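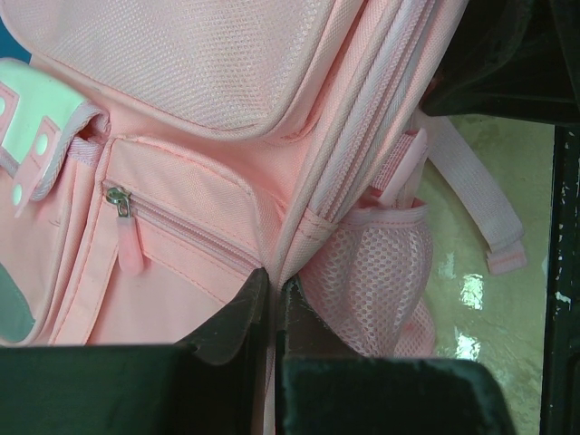 Gripper stops short on soft bags after changing finger pads – pads or calibration?

Asked by Nilton Bermúdez

We have one arm with a two-finger gripper and a wrist camera, picking things up off a floor. I put new pads on in February. Since then it does fine on hard items, but on a pink backpack it closes, reports a grip, and the bag stays where it is. The Travton manual says to recalibrate every 4,000 cycles and we're nowhere near that. The Gistport rep says buy their pads. I don't believe either of them.
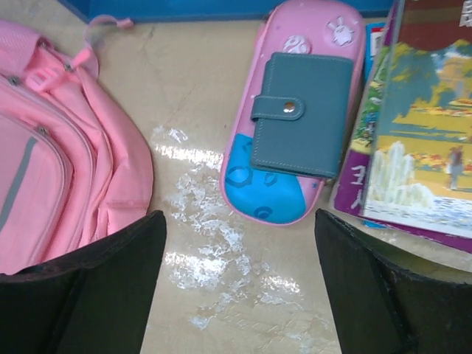 I've also tried raising the grip force from 82 to 85 percent, with no change I could see. Is there a real fix, or do I go back to the old pads?

2 answers

Segundo Ayala

I wouldn't buy anything yet. New pads are usually thicker than worn ones, so the controller's idea of "closed" is wrong by that much. Padded fabric pushes back early and it calls that a grip. Do this in order:

1. Power down and wipe both fingers. Check the pad edges for lifting.

2. Re-zero with the fingers closed on nothing, then save. On ours the save didn't stick until I did it twice.

3. Put the force back where it was and try the bag lying flat, going for a strap or a seam before the padded part.
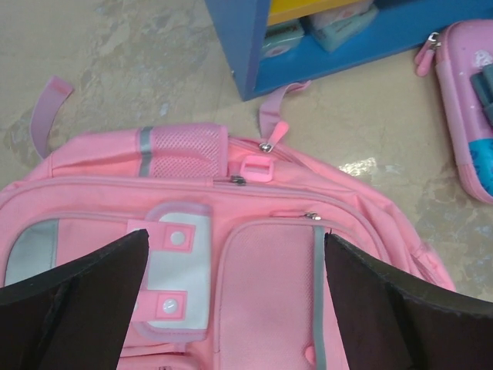

4. If it still reports a grip too early, lower the contact threshold in small steps – and write down the old value first.

I doubt the cycle count in the manual means much. Ours drifted well before it.

Dovhaniuk

Had the same thing, swapped to Wesatora pads and it went away. Might have been the re-zero though, I did both the same afternoon.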